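Kirnen: a word list of kitchen and household complaints

README, version 7

What you have downloaded

Kirnen is a plain text list of 300 short complaints about ordinary household things, written in everyday American English and sorted by what is being complained about. Drawers that stick. Lids that belong to no pot. The one good pair of scissors and where it has gone. It began as filler text for testing Doolan, a small program for tagging sentences, and it has outlived every version of Doolan that could read it.

Files

complaints.txt has one complaint per line, no numbering, no quotation marks.
topics.txt has the topic for each line, in the same order. If you sort one file, sort the other. We learned this in version 3.
oddments.txt holds lines that were cut for being too long, too rude or too specific to one particular dishwasher. Use it if you like. It has not been checked.
LICENSE is short and permissive. Please read it anyway, it would be nice if somebody did.

Where the lines came from

Of the 300 complaints, 171 were written for the list by people who were asked to write down whatever annoyed them at home over a month. The month was November, so there is a good deal in here on the subject of radiators, roasting pans and visiting relatives. The rest were carried over from Dridska, an older list that was mostly concerned with plumbing. We rewrote the Dridska lines to remove street names and the word "landlord," which had been doing a lot of work.

Topics

There are 7 topics: storage, heating, water, noise, food, furniture and other. "Other" was supposed to be small. Each line gets exactly one topic, even when it plainly deserves two. A complaint about a noisy refrigerator goes under noise. A complaint about what is inside the refrigerator goes under food. A complaint about who left it open goes under other, along with most of what people truly wanted to say.

Format

UTF-8, Unix line endings, no header row. No line is longer than 100 characters. Apostrophes are straight. If you find a curly one, it came back by itself and we would like to hear about it.
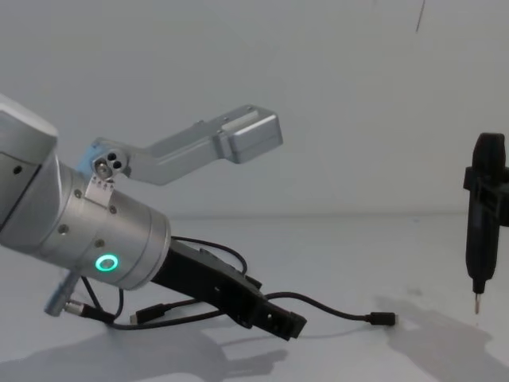 Known problems

Lines dealing with fitted sheets are overrepresented, and several say the same thing in a different mood. The heating topic makes very little sense to readers in warm places. Sarcasm is not marked, so "lovely, another tote bag" will be scored as good news by most sentiment tools. Virkik, which we use for spell checking, accepts "draws" for "drawers" and we have fixed only the ones we noticed.

Good uses

Testing a text field. Teaching someone to sort a file. Trying out a tagger before you give it anything that matters.

Less good uses

Any claim about what households in general are like. The writers were few, they mostly knew each other, and at least two were describing the same couch.

Changes in version 7

Removed duplicate lines about ice trays.
Moved "the stairs" from furniture to other after a long discussion.
Restored the blank line at the end of complaints.txt, which older copies of Doolan need.

Fixes

Send corrections as a plain list with the old line first and the new line under it. New complaints are closed for now. We have plenty.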